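Posted in: Diary, Decluttering (Sort Of)

One box, one bed, April 2024

Flor's method goes like this. You take everything out of wherever it lives, you put it on the bed, and because you need the bed to sleep in, you have to finish by night. She got it from a course. I have my doubts about courses that teach people to put things on a bed.
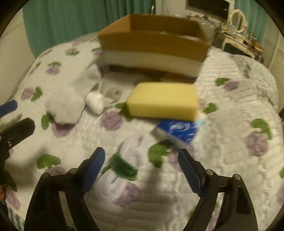 I agreed to try it with one box, the one from the hall closet. Flor wanted the whole closet. I said one box and we would see, and she gave me the look she gives people who order soup in a steakhouse.

The rule is you decide on each thing in the time it takes to breathe in and out. Keep, give, or throw. I would like to meet the person who can do that with a cable. I have a white one, looped up with a dark green wrap around the middle, very neat, and I don't know what it charges. Whoever wrapped it that nicely must have thought it mattered. Was that me? If I throw it out I will find the thing it belongs to in June, and Flor will say well, you lived without it until June. She has an answer for everything, and they all sound like they came off the same handout.

The sponge was easier. A big yellow block, and why it was in a hall closet I couldn't tell you. Keep, kitchen. Flor said that was "a win." It is a sponge.

Then the sock, or the gray-white rag that I am calling a sock. Just the one. Eliécer says to hang on to single socks for dusting, and he has a drawer of them at his place, so by that logic he should have the cleanest apartment in the building. I have seen his shelves.

Spent far too long on a small blue packet. Flor held it up and said "and what does this bring to your life?" and I said I would need to put my glasses on. We left it for later, though under the rules there is no later. She wrote that down.

Katherine called in the middle of it. She did the same course last year and paid $671 for the two weekends, with a folder. I asked what she still does from it and she thought for a while and said she folds her T-shirts standing up. I didn't say anything. She also wanted to know if I had found the Furby, the one her sister Deisy swears she lent me. I have not found the Furby. I don't believe I was ever lent a Furby – I would remember, they talk in the night.

Worried a bit about the bedspread, the quilted one with the purple flowers, since cardboard from the closet floor can't be clean. Flor said a bedspread can be washed. True. She wasn't offering to wash it.

By seven we had a pile to give away that would fit in a bread bag, and a keep pile that looked a lot like what we started with. She wrote that up for her group. I asked what the group would learn from it and she said "process."

She wants to come back and do the other shelves. I said I'd think about it – the bed does need to be slept in, I'll give her that part. The box is on the chair now with the cable back inside. Must ask Mikkel if he knows what it goes to. He'll say the old printer. He says that about every cable.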